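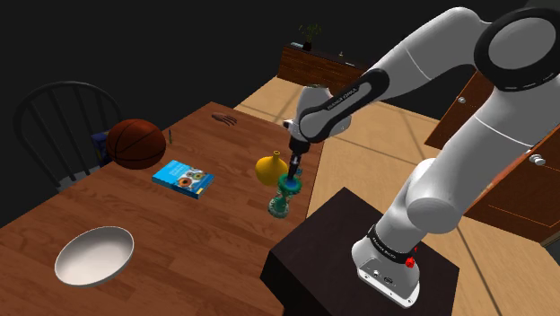 Posted by Graham Clegg - May 11, 2022 - Stiltwood Community Help

Refinishing a wooden table with an old oil finish

I wish to refinish a table last treated with oil in December. The surface has since become sticky in one area. Is it necessary to sand the entire top, or may the affected area be treated alone?

Lama Awwad
Treatment of one area is permitted but seldom gives an even color. Wipe the full top with mineral spirits and a clean cloth, then allow it to dry overnight. If the surface remains sticky, sand lightly along the grain and apply a thin coat of oil. Remove all excess after 15 minutes. Oily cloths must be laid flat outdoors to dry - they can catch fire if left in a pile.

Catterall
Wax is better than oil. I have used it for years.

Jellinitz
I concur with the first reply. Members should also confirm that the room is at or above 70 degrees Fahrenheit, as oil cures slowly in the cold. Please allow 5 days before placing anything heavy on the table.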